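Budget for second arm: spares or spare unit?

plomholm_bench
We have one Evari arm on pick-and-place and approval for a second in December. Skilwood quoted 3 per cent off if we take two. Is a complete spare better value than a parts kit?

Wikström_fan
Parts kit. Gripper fingers and cables wear first. A whole arm on a shelf is dead money.

F. Hayat
Disagree. We ran on a parts kit and lost 19 working days waiting for a joint motor that wasn't in it. Cost your downtime before you decide.

Wikström_fan
Then the kit was specified badly. Add one motor per joint size and it still comes in well under an arm.

F. Hayat
Under on price, yes. You also need someone who can fit and recalibrate it. Put those hours in the budget.

plomholm_bench
Fitting would be me. Present duty is light, drinks cans mostly. 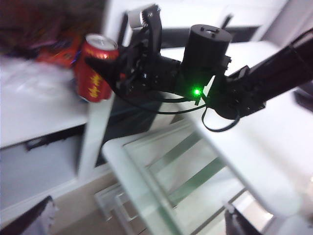
tomasz_k
Should the mounting and power supply go on the same budget line as the arm?

F. Hayat
Keep them separate. The bench and supply outlast the arm, so they get written off over a longer period.

Wikström_fan
Ours go on one line and finance has never objected. Still say kit.

Related threads
Skilwood lead times
Gripper finger wear, 103 replies
Lease or buy for a small lab
Evari cable part numbers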